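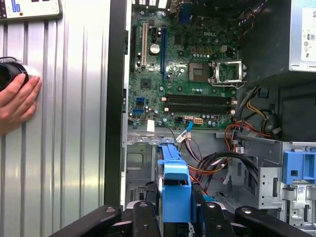
Stripping an Old Office Desktop for Parts

An office tower that is too slow to use still has parts worth keeping. The case, power supply, drive and memory can all come out with one screwdriver and some patience. I wrote these steps after taking apart a batch of 34 desktops for the parts shelf at Bisbridge, and they should work for most business towers of the same type.

What you need

A medium Phillips screwdriver
A small tray or a few jar lids for screws
Antistatic bags
Masking tape and a marker
A plastic cover for the CPU socket, if you have one

Before you open it

Shut the computer down, unplug the power cord and disconnect everything at the back. Hold the power button in for 8 seconds to drain what is left in the power supply. Touch bare metal on the case before you touch any part, and do it again whenever you have walked away and come back.

If the drive has files on it that somebody wants, copy them off while the machine still runs. It is a lot more trouble later.

Step 1. Lay the case down

Put the tower on its side with the removable panel facing up. Take the panel off and set it somewhere you won't step on it. Find the power supply, the motherboard and the drive cage before you loosen anything.

Step 2. Memory and processor

Push the latches at the ends of each memory slot outward and lift the module straight up. Put each one in its own bag.

Next remove the cooler. Loosen its screws a little at a time, working corner to corner, and twist gently if the old paste is holding on. Release the lever, lift the retention frame and pick the processor up by its edges. Don't touch the socket. The pins bend easily and are very hard to straighten, so cover the socket right away.
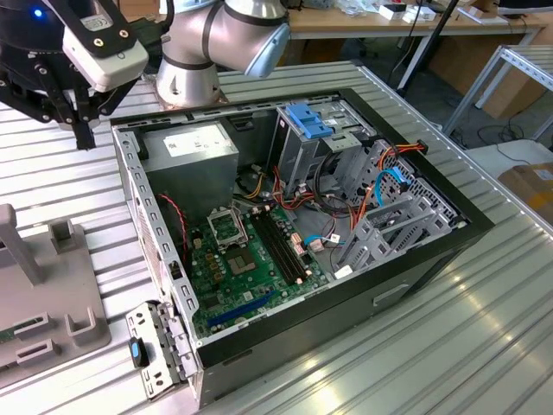
The opened case on its side, with the CPU socket and memory slots empty.

Step 3. Cables

Unplug the data cables by the connector, never by the wire. Some have a small metal clip you need to press first. Wrap tape around each power lead and write down where it went. Vlasta Gajdoš, who sorts our shelf, also likes the case number on the tape.

Step 4. The hard drive

Many office towers hold the drive in a plastic caddy with no screws. Squeeze or press the tabs and slide the whole thing out of the cage. Keep it level and don't force it. If it sticks, check that both cables are off. 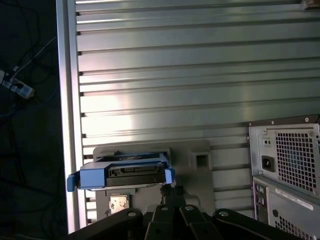
Leave the drive in its caddy if you plan to put it in the same model of case. Otherwise flex the sides of the caddy outward until the drive comes free. Label the drive "wiped" or "not wiped" before it goes into a bag.

Step 5. Power supply

Remove the screws on the back of the case while you support the unit with your other hand. Some models also have a release tab on the inside. Never open the power supply itself.

Storing the parts

Keep bagged parts in a dry cupboard, with nothing heavy on the drives. Put the case screws in an envelope and tape it inside the empty case.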